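Cómo ordenar el cajón de las cosas pequeñas (y que siga ordenado en septiembre)

Nivel: principiante con remordimientos
Tiempo: una tarde de viernes
Presupuesto: lo que cuesten dos cajas de zapatos, es decir, dos pares de zapatos

Todas las casas tienen uno. En la mía está debajo del microondas y se abre solo hasta la mitad, porque una espátula que no usamos desde la mudanza hace de cerrojo. Dentro conviven pilas de carga dudosa, tapas sin bote, la llave Allen de un mueble que ya no existe y el manual de una cafetera Wondus en once idiomas, ninguno de ellos el mío.

1. Vaciar el cajón entero

Entero quiere decir entero. Si deja dentro «lo que ya está bien», al terminar tendrá el mismo cajón con un rincón más presumido. Ponga una tela sobre la mesa antes de volcar nada: los tornillos ruedan y las mesas se rayan. Una manta vieja o un mantel grueso sirven.

Aproveche para pasar el aspirador por el fondo. Con la boquilla estrecha y una media en la punta, por si queda algún pendiente.

2. Hacer cuatro montones

Se usa. Se usará. Es de otra cosa. No sé qué es.

El segundo montón es el peligroso. Mi norma: si para defender un objeto necesito una frase que empieza por «imagínate que un día», va fuera. El cuarto se fotografía y se manda al grupo familiar. Lo que nadie reclame antes de la cena se despide con honores. Las pilas gastadas, al contenedor de pilas, aunque haya que bajar a la calle para ello.

3. Reunir las tapas con sus botes

Saque también los botes del armario y pruebe las tapas una por una. Yo conservé durante años siete tapas del mismo tamaño y ningún recipiente a juego – un misterio que mi cuñado, Somtochukwu Usman, resolvió señalando que los botes los tenía él, llenos de lentejas, desde una Navidad.

4. Fabricar las bandejas

Los separadores de plástico de Khasawneh son muy bonitos y miden siempre dos centímetros más que el cajón. El cartón mide lo que uno quiera.

Tome el alto interior del cajón y réstele un centímetro. Marque esa altura por fuera de la caja con regla, en los cuatro lados, y corte con cúter en dos pasadas suaves. Una sola pasada enérgica acaba en la encimera o en el pulgar. Si una esquina se abre, cola blanca y una pinza sujetapapeles hasta que seque. Para cajones largos van mejor tres bandejas cortas que una larga, que se comba por el centro en cuanto le cae encima un destornillador.

No forre el fondo. Lo hice con un papel adhesivo de Rullside, referencia 1318, y todavía tengo sellos pegados a él.

5. Devolver las cosas a su sitio

Lo que se usa a diario, delante. Las pilas, juntas y de pie, con los polos hacia arriba. Las gomas elásticas, en una bolsa cerrada, que se resecan. Y una bandeja vacía al fondo para lo que vaya llegando: cuando se llena, toca volver al paso 2.

Etiquetar es opcional. En casa duró hasta que alguien guardó el celo en «Velas» y las velas en «Varios».
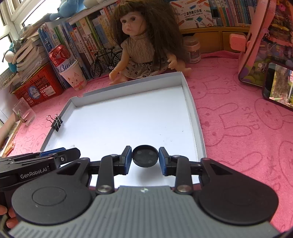 Una tapita negra y redonda junto a la bandeja de cartón blanco, con su pinza en el lado izquierdo.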